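Teaching the planner to let go properly

I promised a few of you a proper update on the placing work, so I've made a large pot of tea and I'm going to write until it runs out. 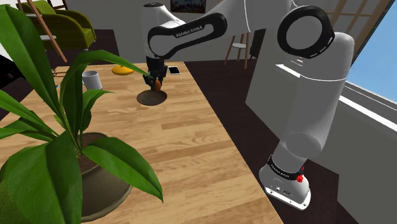

Where we'd got to

If you read my last post (thank you, both of you) you'll remember that picking was more or less sorted and putting down was a mess. We do nearly everything in simulation first, in a little sitting room we call Henar, with the arm, a table, a plate and the usual household clutter. The task I've been stuck on is the small orange thing and the dark plate. Pick it up, carry it over, put it on the plate. My niece could do it before she could walk.

The trouble was the last couple of centimetres. Our planner, Jistard, treated the whole move as one smooth path from grasp to goal, and the goal was a single point floating over the middle of the plate. If the object had shifted a touch in the fingers on the way, the planner neither knew nor cared. It went to its point, opened up and considered the job done, and I'd find the thing resting against the rim, or off on the table somewhere near the mug.

What I tried first, which was wrong

I spent far too much of November tuning the controller. I made the descent slower, then slower still, until a single run took long enough for me to go and put the washing on. Success crept up a tiny bit and I was pleased with myself for a whole evening. Then Issa Sayegh looked over my plots the next morning and asked, very kindly, whether I'd checked where the object was in the hand. I hadn't. I'd been assuming it stayed exactly where it was grasped, and there was the line of code saying so, with my name on it.

What we changed

So the plan is now split in two. Jistard still does the long carry, up and over everything, and it stops at a hover pose a little above the plate. At that point the perception node (Shimada, for those keeping track of our silly names) takes a fresh look and estimates where the object sits relative to the fingertips. That offset goes back in and we plan a second, very short move straight down. It sounds obvious written out like this!

There was a snag with the fresh look, of course. With the fingers wrapped round something small, there isn't a great deal of it left to see, and Shimada kept fitting its box to the fingertips as well. We ended up masking out the gripper using the joint angles, which we already had, and asking for a decent number of leftover points before trusting the answer. If there are fewer than 100, it backs up a bit and looks again from a slightly different wrist angle.

The other change was the goal itself. It used to be a point and now it's a region, a circle a bit smaller than the plate, and anywhere inside it will do. I can't tell you how much calmer the arm looks for it. It used to twist its wrist into the most uncomfortable shapes to hit dead centre - now it picks whatever is easy.

The numbers, such as they are

I ran 4,000 placements over a long weekend with the plate and the clutter shuffled each time. The old version failed 221 of them and the new one failed 21, on the same seeds. Most of those 21 are the plant's fault. Its leaves stick out in all directions and our collision model is one fat cylinder, so when the plate lands close by, the planner decides there's no way in and gives up. Issa wants to model the leaves properly. I want to shrink the cylinder and hope. We're having that discussion over lunch.

Next up is moving all this across to the Onbridge bench, with a real arm and real lighting, where I fully expect the masking to misbehave. The joint angles there lag the camera by a few milliseconds and I haven't dealt with that at all yet, so if anyone has a tidy way of lining up the timestamps, do please leave me a comment.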